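About Druvura

We sell baskets. Wicker mostly, some linen liners, a few trays when we can get them. Small shop in Vonurdale, web orders packed in the back room by whoever is free.

Saoirse McGrath started it in July with 50 baskets and a borrowed van. Helmi Niskanen came on to do the orders and stayed. Venla Laitinen handles photos, listings, the phone when it rings. That's the whole staff, so if we're slow to answer, sorry — try again after lunch.

What we like is a plain rectangular basket you can put on a table and use. Bread, fruit, mail, keys, the stuff that piles up by the door. Braided rim because it's easier on the hands and it doesn't snag sleeves. Rounded corners, same reason. We do the warm orange-brown more than any other color, people keep asking for it and it goes with just about everthing.

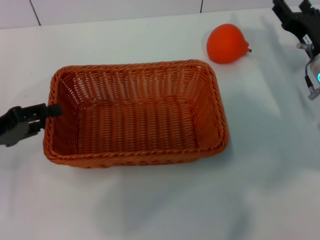 Every basket gets looked over before it ships. Loose ends trimmed, bottom pressed flat, rim checked all the way round. If it rocks on the table it goes on the seconds shelf, which is cheaper and honestly fine for laundry rooms. Ask us whats on it, the list changes too fast to put online.

Care, since we get this one a lot: damp cloth, no soaking, dry it in the shade. Crumbs — turn it over and tap the bottom. Soft fruit wants a liner under it. Don't leave it on a radiator, please.

Wholesale: yes, for cafes and farm shops. Minimum 39 pieces, mixed sizes okay. Write to Lucian Sandu, he's part time but he does read everything. Rosalba Morelli at Fahy carries our smaller sizes if you'd like to see one in person before buying.

Returns within 100 days, unused, you pay postage back. Broken on arrival is on us.

Shop closed 31 December 2020 for stock count. Web orders stay open, they just go out after.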